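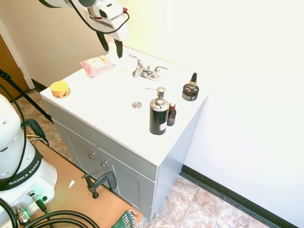 Demonstration collection (robot learning)

Reading time: 3 min
Print | E-mail

Demonstration collection is the practice of recording a robot while a person guides it through a task, so that the recordings can be used to train a control program. Each recording is called a demonstration or an episode. It usually holds video from one or more cameras, the positions of the arm's joints, the state of the gripper, and often a short written instruction such as "put the jar by the faucet." The method is widely used for household tasks, where writing the motions out by hand has proved slow and brittle. How well it carries over to real households is disputed.

Method

An operator moves the arm with a hand controller, a second "leader" arm, or by holding the robot itself. Between episodes the objects are moved to new places and the arm is sent back to a starting pose. Failed attempts may be thrown out, kept and labeled, or kept without a label. Published accounts do not always say which, and the choice can change what the training set teaches.

Work is often done at a mock-up: a kitchen counter, a bathroom vanity or a desk set up within reach of a fixed arm. Mock-ups save travel and let many episodes be recorded in a row. They also leave out a good deal. Plumbing may not be connected, lighting tends to stay the same from one episode to the next, and the camera rarely moves. A program trained on such material may learn the room as much as the task.

The Rurau vanity set

A small case often cited in discussions of the method is the Rurau set, gathered by the Darier workshop and released on February 16, 2022. It contains 300 episodes of picking up and moving toiletries on a countertop, recorded by 3 operators using 12 objects. The release notes called it "a general bathroom skill set."

Kwabena Nartey, reviewing the set that November, objected to the word "general." He found that 13 of the episodes ended before the gripper had closed on anything, yet were marked as successes. He also noted that small bottles were nearly always approached from above, so that a program trained on them had no example of reaching from the side. Darier corrected the labels but kept the description.

Criticism

The most common complaint concerns counting. Episode totals are easy to report and easy to compare — and they say little about variety. A large set made by one tired operator at one table may be worth less than a small one spread over several homes. The Kyei checklist, drawn up in answer to this problem, asks authors to list rooms, operators, objects and discarded attempts separately. Few releases fill it in completely.

A second complaint is that testing is often done at the same station where the recordings were made. Scores obtained this way are sometimes quoted as if they applied elsewhere. Supporters reply that a shared station is the only fair way to compare two programs, which may be true, but it does not answer the question a buyer would ask.

See also: Imitation learning; Onero format; Teleoperation

Contact us | Copyright and terms of use | Back to top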